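Household and Bench Chores: Frequently Asked Questions
Mahuika manipulation project, Hadodach site

Can a robot arm tidy a table yet?

Partly. With one arm, a two-finger gripper and a clear table, moving a known box from one place to another is a solved task in our lab. Tidying a table that a family has just left is a different problem. It mixes soft items, stacked items and items the system has never seen, and our arm handles those poorly.

What do you count as a chore?

A chore has a start state, an end state and at least one object that must change place. "Clear the tray" qualifies. "Make the kitchen nice" does not, because two people will disagree on when it is finished.

How do you measure success?

Each chore is run 300 times with the objects shifted between runs. A run passes if every object reaches its target area undamaged and no person steps in. A dropped object fails the run, even if the arm picks it up again.

What results do you have for boxed groceries?

In the last round, 247 of 300 runs passed. Most failures came at the grasp. A box lying at an angle inside a tray gives the fingers less room on one side, and the rim limits how low they can go. The planner has to turn the wrist to match the box, not the tray.
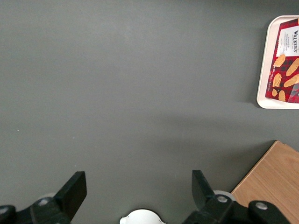
Wrist camera view: gripper open, shortbread box lying at an angle in its tray.

Why use a camera on the wrist?

It moves with the fingers, so the last few inches of an approach are seen up close. The drawback is a narrow view. A tray near the side may be only partly visible, and the system must either move to look again or work from what it has. We also run a fixed overhead camera for planning - it is slower to process but covers the whole table.

Does printed packaging cause trouble?

Sometimes. Plaid and pictures of food can be read as edges or as separate objects. Training on 2682 labeled grasps reduced this error but did not remove it.

Is the shop floor easier than the home?

Yes, in most cases. On the Nastotbridge packing line, parts arrive in fixed trays, lighting is constant and the list of items is short. A home offers none of this. The same arm that packs cartons all shift may stall on a dish towel.

How fast is it?

The boxed grocery chore is limited to 70 seconds per run. A person needs a small fraction of that. Speed is capped on purpose while people share the work area.

Can I buy one for my kitchen?

No. The Brultedex controller used in these tests is a lab unit and is not certified for home use. Shop-floor trials are open to sites that can supply a fixed bench and a trained operator. Applications are reviewed each August.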